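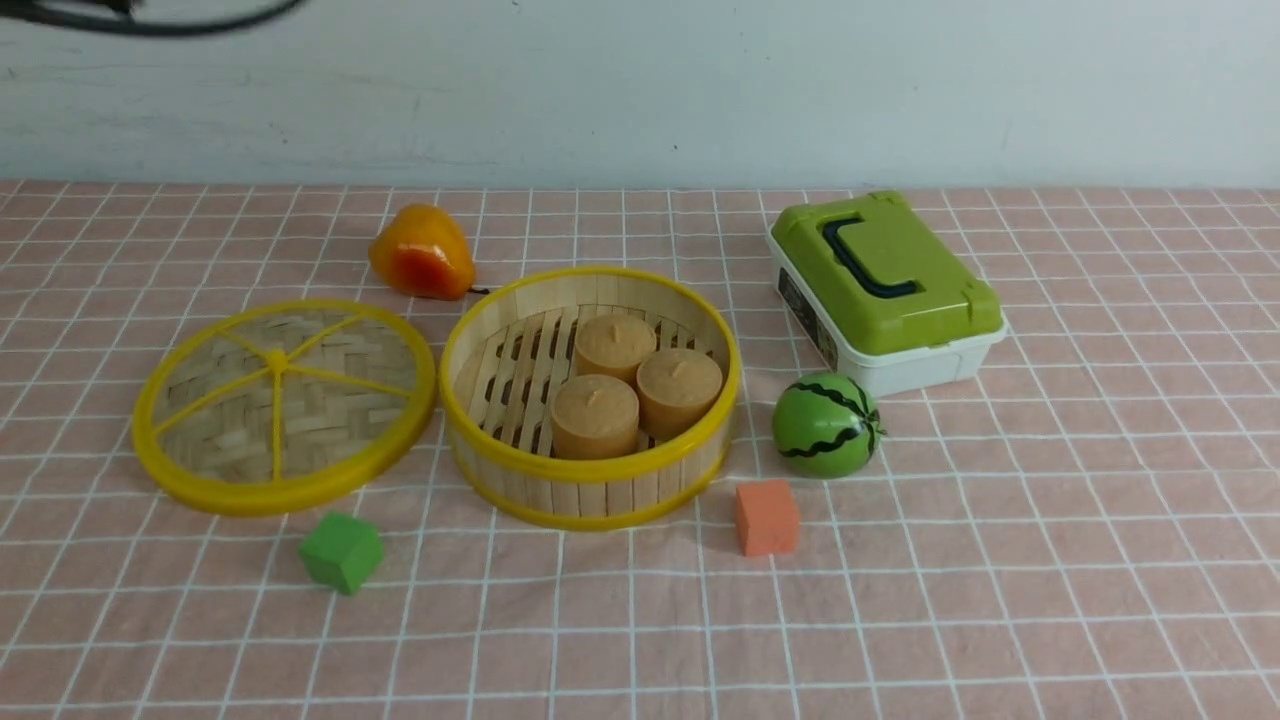 The Brorlow Dumpling War

My aunt Yee-man Sin had been married to the same man for 30 years and feuding with Mei-kuen Tse for 4 years longer than that, and if you asked her which relationship had taken more work she would have to think about it.

The feud was over a steamer. Mei-kuen had borrowed it in February for a christening and brought it back in March smelling of fish. She said it had smelled of fish when she got it. Things were said about mothers.

So when the Brorlow Street Association announced a cooking contest, first prize $125 and your name on a plaque in the laundromat, the rest of us quietly made other plans. Raffaele Marino, who had won two years running with the same lasagna, took one look at the sign-up sheet and discovered a bad back.

"Which dish are you making?" I asked my aunt.

"What is she making?"

"I don't know."

"Then how would I know?"

She cooked for a week. She cooked things I had never seen her cook and a few I hoped never to see again. My uncle ate all of it standing up, in case he had to leave quickly. Across the street Mei-kuen's kitchen light stayed on past midnight, and my aunt watched it through the blinds with the phone in her hand, as though there might be a number you could call.

The judge was Wai-kit Mak, a retired dentist, picked for his fairness and his poor sense of smell. At noon he lifted both lids. Under each one was the same pork bun, pleated the same way, with the same little twist on top.

"You copied me," said Mei-kuen.

"I learned it from Mrs. Ko," said my aunt.

"I learned it from Mrs. Ko."

Wai-kit ate one of each, then another of each, and asked for tea. After a long while he gave the prize to Đạt Đoàn, age nine, for a bowl of cereal.

The two of them walked home on the same side of the street for the first time I could remember. They were discussing what was wrong with the cereal. By the corner they had moved on to the boy's mother, and my aunt was asking, very politely, if Mei-kuen still had that lid.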